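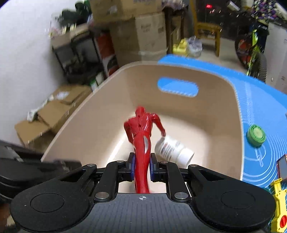 A reader from Wirkow writes that the old version of this page had it backwards, that a tote is any bin you can lift by its own walls and the handle holes came later. Fair point, the opening has been changed.

Tote bin (also carry bin, handle bin; in Mastport just "tub"). An open-topped plastic container for moving and keeping small household things. Toys, bottles, craft stuff, whatever is on the floor at the end of the day. Usually no lid.

Shape
Walls slope outward so empty bins nest. Corners rounded - easier to wipe, fewer crumbs stuck. The rim is the strong part. Handle openings are cut through the end walls, mostly oblong, wide enough for four fingers. Some cheaper bins have a molded lip and no hole. Beige, gray and white are the common colors for shelves, brighter ones for playrooms.

Sizes
No real standard. The Lasturstead pattern is the one most often copied, 17 inches long at the rim. Older Mastport bins run 3 inches shorter and do not nest with it, a steady source of complaints. First Lasturstead run was 3,000 bins, sold mainly to schools.

Use
Mixed bins are normal in homes. Figures and dolls end up with plastic bottles, caps, odd blocks. Sorting is done either by kind (all figures together) or by room. Schools in Cárdenas sort by kind and label the short end, below the handle. Bottles are best kept upright or in there own bin, as they roll and can leak onto painted toys. Check caps before putting away.

Glossy toys scratch against grit so shake the bin out first.

Cleaning
Warm water, dish soap, soft cloth. Scouring pads dull the floor of the bin and the marks stay. Dry upside down. Sticker glue comes off with cooking oil, then soap agian.

Wear
Cracks start at the corners of the handle opening. A cracked handle can't be glued well - retire the bin to light stuff or recycle where accepted. Sun makes pale plastic yellow and brittle.

See also: crate; dishpan; toy chest; nesting box (storage)

Last edited 2022-09-06. Section on lids still missing.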